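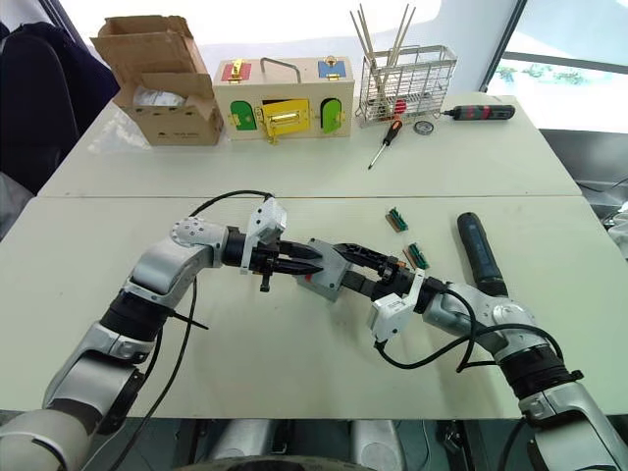
White tables pushed together: the standard unit of the modern workplace.

The second life of the office table

By Sidra Usmani

The lorry from Disness gets to the Lodhi warehouse before seven in the morning, and by the time the kettle has boiled the first tables are on the concrete. They come off on their sides, tops facing each other with a blanket between, legs already unscrewed and tied in bundles. A man with a clipboard checks the edges with his thumb. If the edging strip has lifted at a corner the table goes to the left. If it hasn't, it goes to the right. Very little else about it matters.

Lodhi buys the contents of offices that are closing, moving or shrinking, and sells them to offices that are opening, moving or growing. The firm started in 2000 in half of this building and now has all of it, plus a yard where the filing cabinets go. Filing cabinets are hard to shift. Chairs go quickly if they are a good make and hardly at all if they are not. Tables are the steady part of the business, and among tables the plain white rectangle outsells everything else on the floor.

I spent a good part of November there and at the places on either side of it, the ones that get rid of furniture and the ones that take it in. I wanted to know what happens to a desk when the company that bought it has no more use for it. I had assumed that most of it was burned or buried. A fair amount is. But there is also a long chain of people handling the rest, and most of us sit down every morning at something that may have passed through it.

The clearance

An office clearance is usually arranged late. The lease has an end date that everybody has known for years, and the phone call to the clearance firm is made in the last few weeks. The landlord wants the floor handed back bare, down to the hooks on the backs of the doors. The tenant has already spent the moving budget on the new place.

That timing sets the price. A company that rings in good time, with a list and some photographs, may be paid for its furniture. A company that rings with the keys due back at the end of the week will pay to have it taken away. The tables are the same tables in both cases.

The clearance I watched was on the third floor of a block in Disness. An insurance broker had moved out, leaving a kitchen with its mugs still on the shelf and a whiteboard with somebody's leaving party planned on it in green pen. The crew worked from the far end towards the lift. Screens came down first, then the cable trays, then the tops. One of them told me the cable trays are the worst of it. People tape things up under there, he said, and then they tape over the tape.

Monitor arms are left on if the clamp has bitten into the top, and taken off if it hasn't. Drawers are opened and emptied into a sack. There is always a drawer with soup in it. Anything with a name or an account number on it goes into a locked bin and is shredded, and the crew are strict about that, having once had to drive back for a single folder.

By early afternoon the floor was bare except for the carpet, which showed in darker squares where every bank of desks had been.

Why white

Walk round the warehouse and you can date the stock by its colour. The oldest desks are a reddish brown, heavy, often with a curved front edge made to hold a deep monitor. After those come the grey ones. Then a long run of pale tops with a printed grain, sold under names like beech and maple. Then white, and more white.

Dealers have their own ideas about how white won. One is that screens got thinner, desks got shallower and straighter, and a simple shape looked better in a simple colour. Another is that white hides a mixture. Two grained tops from different makers will never match, and anybody can see it from the door. Two white ones of the same height, pushed together, will pass unless the light falls across them from a window. Even then you need to care.

For the second-hand trade this was a gift. A school that needs a room full of tables can be sent stock from several clearances and it will look like one order. The brown curved desks, which were better made, can only be sold to people who want that exact desk. Most of them are sold for their parts.

White has its faults too. It shows pen, and it shows the grey shine where forearms have rested for years. The shine comes off with a paste the workshop mixes itself and would not give me the recipe for. Pen mostly comes off. Coffee rings come off. Hair dye does not, and a batch from a beauty college is still at the back waiting for a buyer who plans to cover it up.

The workshop

Repairs are done in a long room behind the sales floor. It is warmer than the rest of the building and smells of hot glue. Tops with lifted edging are put through a trimming machine, given a new strip and wiped down. Tops with a damaged corner are cut shorter and become a smaller table, which is why the firm has so many small tables.

Legs are sorted by height first and make second. This takes longer than any other job in the building. A table frame looks like a standard thing until you try to fit one maker's leg to another maker's rail, and find that the holes are a few millimetres out. The workshop has a wall of plastic tubs for feet, bolts and those small plastic caps that cover the bolts. A table sold without its caps comes back, I was told. People will put up with a scratch, but a missing cap bothers them every time they sit down.

Some years ago the firm tried painting tops. It did not last. The paint wore at the front edge within months and the customers, reasonably, complained. They tried oiling and waxing the few solid timber pieces that came in, and that still goes on in a small way, mostly for cafes. One cafe in Tustesska has done its whole ground floor with boardroom tables cut in half.

Height-adjustable desks are the newest headache. They arrive in large numbers now and are expensive to buy new, so demand is strong. But each has motors, a control box and a handset, and if the handset is missing the desk is stuck at whatever height it was left. The workshop keeps a drawer of spare handsets and tries them one after another. The ones that cannot be matched are bolted at sitting height and sold as ordinary desks with very thick legs.

The buyers

New firms are the customers you would expect, and they do come, usually in pairs, usually with a drawing of the room on a phone. They measure things twice. They tend to buy more desks than they need and fewer chairs.

The bigger share of sales goes elsewhere. Schools buy in the summer. Workshops and small labs buy all year round and like the plain tables for benches, as long as the frames don't wobble. Community halls want anything that folds. Churches, for reasons I never got to the bottom of, buy more cupboards than anyone. Since people began working from home part of the week there has been a trickle of private buyers too, who arrive in a hatchback and find that a desk top is longer than it looked on the website.

Butus, a sewing cooperative on the other side of Tustesska, runs its whole cutting room on second-hand tables. They are set in two rows and raised on blocks, with the joins filled so that fabric does not catch. When I visited, a length of blue lining was laid out over four of them. The manager told me she had priced new cutting tables and then stopped thinking about it. What she wanted was flat, wipeable and the same height all the way along, and she got it for a fraction of the cost. She also wanted them delivered up a narrow stair, which was the part that caused trouble. One is still in the hall downstairs and has become the place where post is left.

What doesn't sell

There is a skip in the yard. It is emptied often. Chipboard that has been wet swells and cannot be put right, and a top that has been cut for too many cable holes is not worth the glue. Metal frames are worth something by weight, so they are stripped out and stacked. The boards are harder. Some are chipped and used again in new board, some are burned for heat, and the cost of sending them anywhere goes up most years.

People in the trade would like makers to agree on a few basic measurements: leg heights, hole spacing, the size of a bolt. They have been saying so for a long time. The makers I rang were polite about it and had no plans.

A simpler change would be for tenants to ring earlier. Every clearance manager I met said so without being asked. With a few months' notice most of a floor can be sold or given away to somebody who has seen it and wants it. With a few days, it depends on how much room there is in the van.

The broker's tables from Disness were sorted by the middle of the next morning. Most went to the right. The ones on the left had their edging pulled off before lunch, and a driver was already asking how many would be ready for a primary school that wanted 20, all white, all the same height, with the caps on.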